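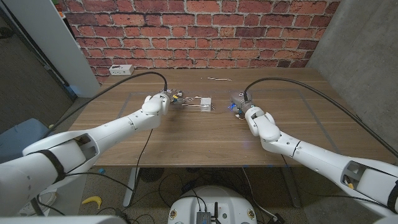
Célula bimanual, mesa com a zona de trabalho marcada a fita cinzenta.

Regras de bancada para células de dois braços, revisão de setembro

13 de setembro de 2022

Desde fevereiro que mantenho uma lista de regras para as mesas de manipulação. A versão anterior tinha três páginas e ninguém passava da primeira. Esta é mais curta. O Tamás Fodor leu o rascunho e cortou dois pontos que repetiam o manual do controlador; o Emerson Pimentel acrescentou o ponto sobre os cabos do punho, com que eu não concordava inteiramente e agora concordo.

O texto não substitui a avaliação de risco. As referências continuam a ser a ISO 10218 e a ISO/TS 15066, lidas com a análise da célula concreta à frente. O que segue é prática de bancada, um nível abaixo.

1. Zona marcada

A fita define o retângulo onde as pinças podem tocar no tampo. Os limites por software ficam 20 mm para dentro da fita. Se a fita for mudada, os limites são alterados na mesma sessão e a alteração vai para o registo. Fita levantada num canto conta como fita em falta.

Caixas e consumíveis em uso ficam dentro do retângulo. O que não pertence à tarefa sai da mesa. Uma régua de tomadas pode ficar no tampo desde que encostada à parede e fora da marcação. A posição entra no modelo de colisão, coisa que nos esquecemos de fazer durante meses na célula Gundden.

2. Cabos do punho

Cada pinça tem um cabo preto que faz um arco largo. O arco é deliberado. Um cabo justo parte junto ao conector, e a falha aparece primeiro como perda intermitente de comunicação, difícil de distinguir de um problema de firmware. O arco a mais também tem custo: prende no outro braço quando os dois trabalham ao centro.

O procedimento é percorrer à mão o envelope da tarefa, com os motores em modo livre, e observar o cabo nos extremos de rotação do punho. Se tocar no outro braço em algum ponto, muda-se a fixação. Encurtar o cabo é a última opção. As fitas de aperto na parte inferior dos braços devem ser verificadas ao mesmo tempo. Não se usam abraçadeiras plásticas sobre juntas.

3. Velocidade

Com pessoas ao alcance dos braços, o limite na ponta da pinça é de 500 mm/s em movimento livre. Na aproximação a peças pequenas usamos 10 % da velocidade programada nas primeiras execuções. O Dénes Deák defende que este segundo valor é conservador demais para tarefas já validadas. Pode ser. Fica assim até haver um critério escrito para dizer que uma tarefa está validada.

4. Peças pequenas e transparentes

É o caso mais ingrato. Uma caixa de plástico transparente sobre um tampo castanho com veio dá uma leitura de profundidade má, e os objetos finos, do tipo cotonete, desaparecem no ruído do plano da mesa. Regras:

- Não confiar só na profundidade para a altura de contacto. Usar a altura do tampo medida na calibração.
- Limitar a força de fecho antes de colocar a peça, nunca depois.
- Tampas e peças soltas ficam do lado da pinça que as vai pegar. Cruzar braços sobre uma caixa aberta só com trajetória verificada.
- Repor a disposição inicial a partir de uma fotografia de referência, nunca de memória.

O indicador luminoso da pinça é lido conforme a tabela do fabricante e não vale como confirmação de estado seguro. Para meter as mãos na zona marcada, o estado confirma-se no controlador.

5. Chão

O espaço debaixo da mesa faz parte da célula. Os cabos passam junto às pernas da mesa e ficam presos antes de chegar à base. Cabos em monte na alcatifa, entre as pernas, são uma não conformidade, mesmo quando a base é fixa e ninguém passa por ali. Ventoinhas de chão precisam de cabo próprio afastado dos cabos de sinal. Comida e restos de comida, fora da célula, chão incluído.

A antena da base tem de ficar desimpedida. Perdemos uma tarde na bancada Adjei por causa de uma caixa de ferramentas pousada ao lado dela.

6. Arranque e paragem

A paragem de emergência é testada no início de cada turno, com um braço em movimento lento. Se o teste falhar, a célula fica bloqueada até haver assinatura. O registo leva nome, hora e número da célula. Rubricas ilegíveis são devolvidas.

Ao desligar, os braços vão à posição de repouso antes do corte de potência. Cortar com a pinça suspensa sobre o tampo depende dos travões, e nem todas as juntas os têm.

Pendentes

Falta decidir o que fazer com as gravações feitas antes de mudar os limites. O Andor Juhász quer marcá-las todas como inválidas; eu preferia marcar apenas as que entram nos 20 mm exteriores. Falta também o ponto 9 da lista antiga, sobre troca de dedos da pinça, que retirei porque o binário de aperto indicado estava errado. Volta quando eu tiver o valor medido.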